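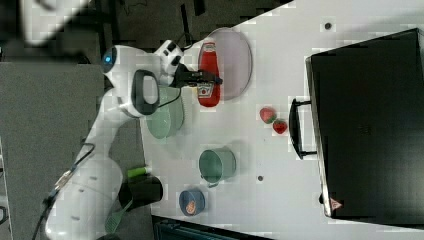
July 16, 2019. Patch regression notes, Sedo cooking game, PC build 157.

Picked up where the May entry stopped. Save file from build 106 loads without the conversion prompt. Recipe book intact, Jemel region still unlocked. Controller remap is lost on first launch — same as before, ticket stays open. 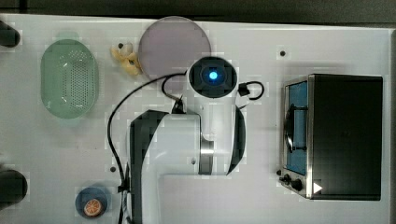

Frame drops in the Ravstead kitchen level are down but not gone. Capture shows 53 fps at the counter with steam on, steady with steam off. Turned off the particle shadows and saw no change, so the cost is in the steam itself. Dai renderer only; the old path is fine.
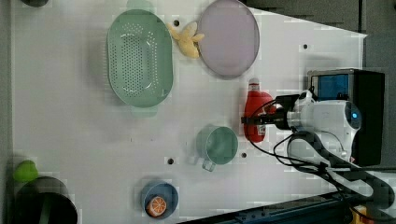
Collision pass on the strainer prop is next. The current mesh is a closed bowl, so water pools in it and never drains. It needs a real hole pattern in the base. The mint-green colander on the table has the layout I want: small round holes in rows, grouped as an oval, with a smooth rim. Will model the holes in the texture and fake the drain with a timer, 3 seconds to empty.
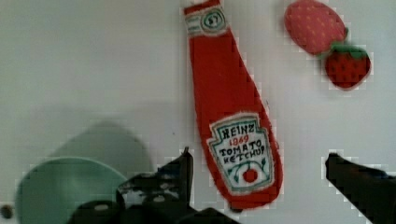 Remaining for this build: text overflow in the German menus, audio pop when pausing during a timer, and one crash on exit that I have hit more than 3 times but can't force. Log attached to the ticket. Not holding the patch for the crash unless it shows up on the Dai path too.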